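Robotics Club -- Gallery -- Penard team
October 2021

Quick update before the regional forms are due. More pictures when somebody gets the lab login working on the big monitor.

Penard is the sim team this year. Five of us, two laptops, one decent graphics card that lives in Diarmuid Foley's room and can't be moved. Task is the same one we fought with in May: find the block, pick it up, hold it, put it in the tray. Everything runs in Undoma, which is our own set of scripts on top of the simulator. Old name, nobody wants to change the folder paths.

Where we are:

Reach is fine. Grasp is OK. Place is bad, the arm keeps letting go early and we think its the reset code. Ran 2242 tries over the long weekend, 1111 ended with the block in the tray. Judges want better than that.

Vaher (the other team, say hi) is doing the line follower and has the big table until further notice. Please dont move their tape. Orano is the name of the shared drive -- put logs there, not on the desktop. Nearly 40 log files are called "test". Rename yours.

To do before the demo:
fix reset
shorter episodes, 50 steps should be plenty
put the tray back in the preview view
poster!! who has the poster

New people welcome, no coding needed to start, we will sit you down with the joystick script and you can drive the arm yourself. Bring a laptop if you have one. Doors open after last period, go in by the gym side. 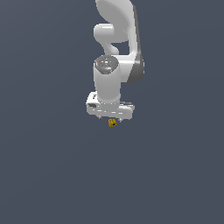

Grasp tests, Penard team. We split the job into pieces this fall and the pickup gets tested by itself first, then the carry, then the drop. Preview view is bare on purpose, so no floor or tray to look at, just gray, and it loads way faster on the older laptop. Makes it easy to check the hand too: white arm pointing straight down, fingers spread, little yellow block under the middle of the hand. Still want somebody to go through the finger settings with Diarmuid and write down what the numbers mean, the readme stops halfway thru. Sign up on the sheet by the door.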